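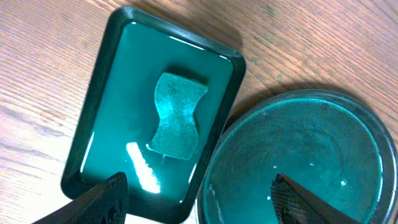
VISITS / Open days

Marach open day, March. Got there late, parking was a mess, so I missed the welcome and went straight upstairs to the room with the dishes. Glad I did.

Wood table, two dishes of teal green liquid. One round with ridges, one a rectangular tray with a dark rim, and lying in that a flat piece cut like a bow tie. Mottled, sort of felt-looking. Small marks near one corner, maybe writing, couldnt make it out. Lovely color though. I stood there way too long.

Dušan Ďurica was doing the talking. He came over from Cirnby 31 years ago and runs the color side now. Their shade book is up to 494 greens and blues, he says, and the one everybody orders is number 56. I asked what's in it. He laughed and moved on to the next question.

Second look before lunch, more crockery out by then. Big round tray, droplets and specks all over the inside. A mint plate lapped over the edge of it, with a long smear of green across. I liked the smear better than half the finished stuff in the shop – would hang it up.
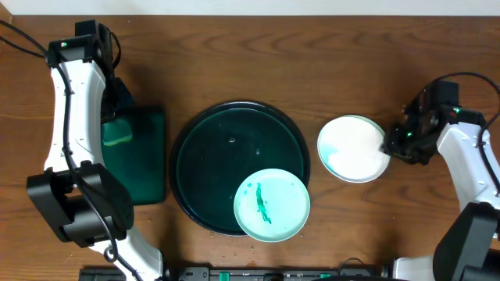
Tray, plates and the green sponge on its mat, Marach open day.

Shop is small. Prito napkins, Tam tea towels, remnants in a bin by the door. Bought two towels, wanted four. More than 666 visitors by noon acording to the sign at the gate, and the coffee line felt like all of them.

Bring cash. Upstairs closes at 3, downstairs stays open a bit longer.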